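The Clear Surface and Other Promises
by Rafia Abbasi
Apr 30, 2008

The handout from Flisus runs to 26 pages, and the word "surface" is on nearly all of them. Surfaces are to be cleared at the end of every work session. Surfaces are to be "returned to neutral." Anything found on a surface in the morning goes into a bin by the door, where its owner has 7 days to claim it before it is thrown out.

I have read the whole thing twice and I still can't find the part where they show it works. There is a figure, 400 hours saved per year for a mid-sized workroom, but no word on who timed it or what the workroom did. Did somebody stand there with a stopwatch while people looked for the tape? I would like to have seen that.

I'm not defending filth. I share a room with people who eat at their desks, and I have opinions about crumbs. But there is a difference between a mess and a job that is still going on, and the clear-surface people don't seem able to tell one from the other. A cloth lying in a heap at one end of a table may be a cloth somebody is going to pick up again after lunch. Fold it, put it in the cupboard, label the cupboard, and now it has to be fetched. Multiply by everything else in the room and I begin to wonder where those 400 hours went.
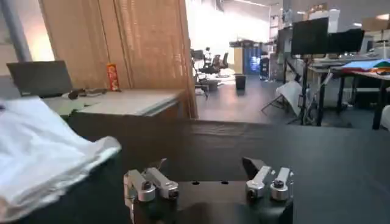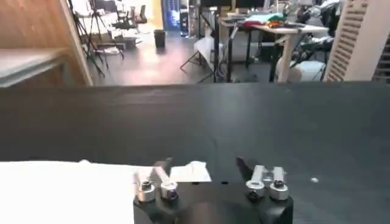
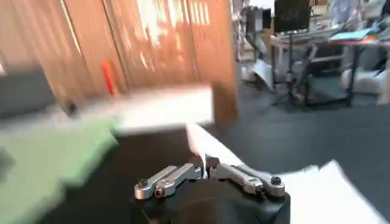 Top: the bunched white cloth, with the laptop and the red snack can on the desk behind. Middle: the dark tabletop. Bottom: the brown cardboard box.

Under the Flisus rules the snack can is an offense, and I suppose I can see it. The cloth is an offense too. So is the little crumpled white thing lying out on the tabletop, which might be paper or might be cloth. It would go in the bin with everything else, and its owner would have a week to come and argue for it.

What bothers me most is the box. The handout has a full page on cardboard, which it calls "delayed decisions." Boxes are to be flattened on the day they arrive and their contents moved to clear plastic tubs, the kind Skeker sells, with a lid and a place for a card. I asked Irfan Cheema, who brought the program in, what was wrong with a box. He said you can't see into it. I said you can open it. He said that was exactly the point, and we left it there.

A cardboard box is free, or close to it. You can write on the side. When you're done you cut it up and it goes out with the paper. The tubs cost money, they crack at the corners in a cold store room, and after a year the cards have fallen out and you are lifting lids to see what's inside. I know this from my last job, at Wedden, where we bought in on the tubs in November and were back to boxes well before summer. Our bill came to $2,407 and I have never been told what we got for it.

Chunhua Cui, who likes the program more than I do, tells me she feels calmer coming in to a bare table. Fine. I believe her. A feeling is a perfectly good reason to tidy up your own end of the room. It's a poor reason to make a rule for mine -- and a worse one for putting somebody's half-finished work in a bin.

My own proposal would fit on an index card. Food goes home or in the trash. Walkways stay open. Anything left out past a week gets a note with a name and a question on it, and the answer "I'm still using it" is accepted.

I sent that to Irfan. He replied that it lacked a framework. It does, and I'd still like to see the numbers for his.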